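Review: Zisunstead public works tracker, five months in

Last updated: August 17, 2021
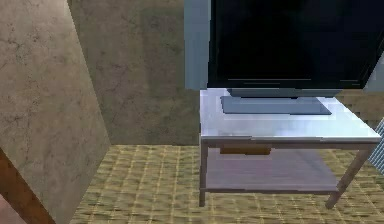 Annelore Kohlhase, local government reporter

The city of Zisunstead put its public works tracker online this spring. It lists every building project paid for with city money, from the new swimming hall to sidewalk repairs, with the budget, the contractor and the expected finish date. The software comes from a company called Jillodum. I have used it most working days and this is how it holds up.

The search is good. Type a street name and you get all open projects on it, including the ones handled by the water department, which used to keep its own list. When I started there were 714 entries. Each one has a page with the council decision attached as a PDF, so you no longer have to write to the clerk's office and wait.

The map is weaker. It takes a long time to load on a phone, and two projects in the Bühler district sit on the wrong side of the river. I reported both in writing and they have not been moved.

My main complaint is with the dates. When a project falls behind, the old finish date is replaced by the new one and the first date disappears. The swimming hall was due in November when I first looked it up. The page now gives next summer, with no note that anything changed. Rokeya Bhuiyan of the city planning office told me a history tab has been requested from Jillodum but has no release date.

Budgets are handled better. Changes over 5 percent are marked in red, and clicking the figure shows the earlier amount and the vote that approved the increase. Why the same was not done for dates I can't say.

You can sign up for email alerts on up to 30 projects. Mine arrived the morning after an update in most cases. The alert says only that the page was changed, so you have to open it and look for the difference yourself.

For residents who want to know what the fence on their corner is for, the tracker does the job. Anyone following delays should save a copy of the page.

Rating: 3 out of 5

Get our city hall newsletter every week. By signing up you agree to our privacy policy. You can unsubscribe at any time.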